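Nellico Household Relocation Diaries
README and data card, version 2
Last revised 13/10/2026

Summary

The Nellico Household Relocation Diaries are a collection of 1,112 written entries by adults who moved their household to a new town in order to begin a course of study, take up a teaching post, or accompany a partner doing either. The entries were written by 152 contributors. They cover the months before the move, the move itself, and the first year at the new address.

The collection is maintained by the Nellico Archive of Everyday Writing. It is intended for readers and researchers interested in family life, adult education, housing, and personal writing. It is not a survey, and it was not designed to represent all people who relocate.

What is in the package

entries: one plain text file per diary entry, in UTF-8
contributors: a table with one row per contributor
places: a table of place codes and general place types
codebook: definitions of every field and every permitted value
changes: a record of corrections made after the first release

The two tables are comma-separated and have a header row. File names in the entries folder consist of the contributor code, an underscore, and the entry number. Entry numbers follow the order of writing and may contain gaps where a contributor withdrew an entry.

Fields in the contributors table

contributor_id: code assigned at enrollment
household: adults only, adults with children, or adults with other relatives
reason: study, teaching post, partner's study, or partner's teaching post
housing_before: owned, rented, or other
housing_after: owned, rented, university housing, or other
sold_home: yes, no, or pending at last entry
school_age_children: yes or no
move_type: whole household together, or in stages
consent_level: full text, or full text with redactions

The value "in stages" applies when at least one member of the household remained at the old address for longer than a month after another had left. Contributors assigned this value themselves. Some who described a staged move in their entries nonetheless chose "together," and the table has been left as they completed it.

How the entries were collected

Contributors were recruited through notices sent to graduate program offices and family housing offices. Each received a short guide asking them to write whenever something about the move had been decided, delayed, or finished. No schedule was imposed. Entries were limited to 2,000 words, a limit that was explained in the guide and enforced by the submission form.

The guide offered prompts on giving notice at work, preparing a house for sale, choosing what to keep, telling children and parents, traveling with animals, and finding a doctor. Contributors were free to ignore the prompts, and many did. Entries about paperwork are far more common than the guide anticipated, particularly entries on residency rules and the transfer of school records.

Enrollment closed in June. Entries received after that date from contributors already enrolled were accepted.

Editing and redaction

Spelling, punctuation, and paragraph breaks are the contributors' own. Names of private persons have been replaced with a bracketed role, such as [daughter], [landlord], or [advisor]. Street names and the names of universities have been removed. Towns have been replaced by a code that can be looked up in the places table, where only the general type of place and its climate zone are given.

Redaction was carried out by Samuele Greco and checked by Graziella Grasso. Where the two disagreed, the more cautious reading was adopted. Users who find a name that has been missed are asked to report it and to refrain from quoting the passage.

The names Natberg, Marchetti, and Prillent appear in a number of entries and have been retained. Natberg is a moving company, Marchetti is a real estate office, and Prillent is a storage service. Remarks about them are the opinions of individual contributors.

Known limitations

Households that abandoned a planned move are underrepresented. Several contributors stopped writing shortly before their departure date, and the archive does not know whether they left.

The partner who was not enrolled in a program wrote less often. In most households only one adult contributed, so accounts of shared decisions should be read as one side of them.

Prices and rents are given as written and have not been adjusted or verified. Dates mentioned inside entries are sometimes inconsistent with one another. These have not been corrected.

Permitted use

The collection may be used for teaching, research, and noncommercial publication. Short quotations are permitted with the contributor code. Entries marked "full text with redactions" may be quoted only in the redacted form supplied here. Attempts to identify contributors, their relatives, or their former addresses are prohibited.

Sample entry, shortened

"The agent came back this morning and asked us to clear the back rooms before the next viewing. We have sold the desk and both bookcases. [husband] wants to keep the glass table and I have stopped arguing. It can go in the last load with the lamps. [daughter] has packed one box, labeled it DO NOT OPEN, and opened it again to get her charger."

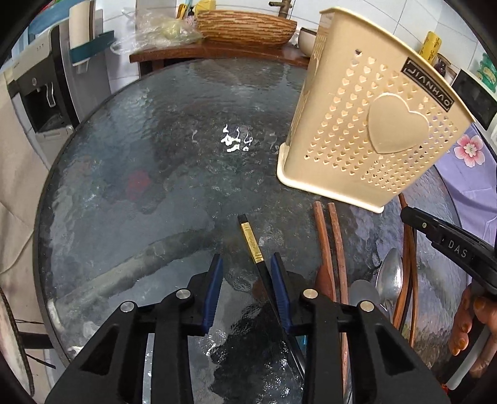 Contact and corrections

Corrections should be sent to Graziella Grasso at the Nellico Archive of Everyday Writing, with the file name and the line concerned. Requests for withdrawal from contributors are handled separately and take effect at the next release.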